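Grudberg: Bürobeschäftigte trinken zu wenig

Artikel drucken
Artikel per E-Mail versenden

Grudberg, Samstag, 24. Februar 2024

Die Betriebskrankenkasse Mallell hat 253 Beschäftigte aus Büros in Grudberg und Landeg nach ihren Trinkgewohnheiten gefragt. Nach eigenen Angaben kommen 168 von ihnen an einem Arbeitstag nicht auf einen Liter. Kaffee und Tee wurden mitgerechnet.

Als häufigsten Grund nannten die Befragten, dass sie während der Arbeit schlicht nicht daran denken. An zweiter Stelle steht der Weg zur Teeküche, die in mehreren Gebäuden auf einem anderen Stockwerk liegt. 26 Teilnehmer gaben an, am Schreibtisch gar nicht trinken zu dürfen.
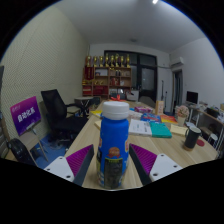
Gesundheit & Arbeit

»Wer die Flasche auf dem Tisch stehen hat, trinkt über den Tag verteilt mehr«, sagte der Arbeitsmediziner Anselmo Magalhães bei der Vorstellung der Ergebnisse. Er rät, schon am Vormittag damit anzufangen. Kopfschmerzen am Nachmittag würden oft auf den Bildschirm geschoben.

Die Kasse will den Betrieben nun Zuschüsse für Wasserspender anbieten. Pro Gerät sind bis zu 1450 Euro vorgesehen, Anträge können ab Juni gestellt werden. Die Wartung müssen die Firmen selbst bezahlen.

Sebastião Aguiar vom Betriebsrat der Spedition Brustumton begrüßte das Angebot. Im Lager gebe es seit Jahren Wasser auf jeder Ebene, in der Verwaltung habe man das bisher versäumt. Über die Aufstellung von zwei Geräten werde im Frühjahr mit der Geschäftsleitung gesprochen.

Artikel drucken | Artikel per E-Mail versenden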